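The tour of the Zalgate antibody plant started at the loading dock, where the raw serum comes in. It arrives frozen in flat plastic bags, and each bag gets a lot number before it goes anywhere else. Our guide had us sign the visitor log, put on shoe covers and a coat, and leave our bags in a locker. There were 9 of us, mostly from university labs that buy from Zalgate through the distributor Tornura.

The first stop was peptide coupling. Short peptides are made off site by a firm called Pendach and sent in as dry powder. The staff check each one by mass spec, then fix it to the beads that will go in the column. We stood behind a window for this part. A peptide that fails the check is sent back, and the order waits until a new one comes.

Next was the purification room, kept at 4 degrees, so nobody stayed long. The serum runs slowly over the column, the column is washed, and the bound antibody comes off in a low-pH buffer. The tubes it drips into already hold a neutralizing buffer. I asked how many times a column is used. The answer was three, and then it is thrown out. My own lab has pushed them well past that, and I wrote the number down.
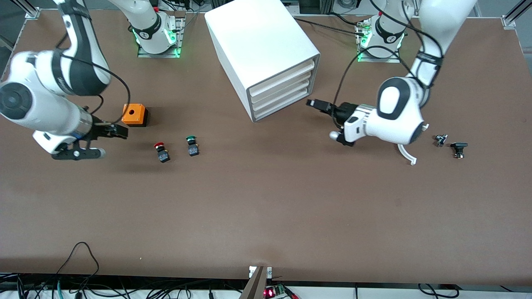

Zalgate, July

After the cold room we were taken to quality control. Every lot is run on a Western blot against at least two cell lysates, and the new lot goes on the same gel as the old one. If the bands do not match, the lot is held. Masanobu Nakajima, who runs the group, had a binder of failed blots on the bench and let us page through it. Most showed an extra band at a low weight. He puts many of these down to lysate that was thawed too often. His group now freezes it in single-use tubes.

The storage area holds 17 upright freezers and a walk-in cold room. The catalog has 400 rabbit antibodies in stock, and the slow sellers are kept in larger tubes and only split into small ones when an order comes in. That explained the extra day I have sometimes waited.

Lunch was sandwiches in the Hodžić room on the second floor, followed by a short question session. People asked about preservatives, and whether carrier-free versions could be ordered. They can, with a minimum order. The tour ended at 2:30 and the shuttle went back to the station from the front gate.

Comments

tmarsh: Did they say anything about recombinant versions of the older rabbit lots?

kpl_bench: Went last year and the cold room was not on the tour. Glad they added it.

Rosa: We had the same low band in our hands. Will try single-use tubes.

Contact | Copyright, all rights reserved | Back to top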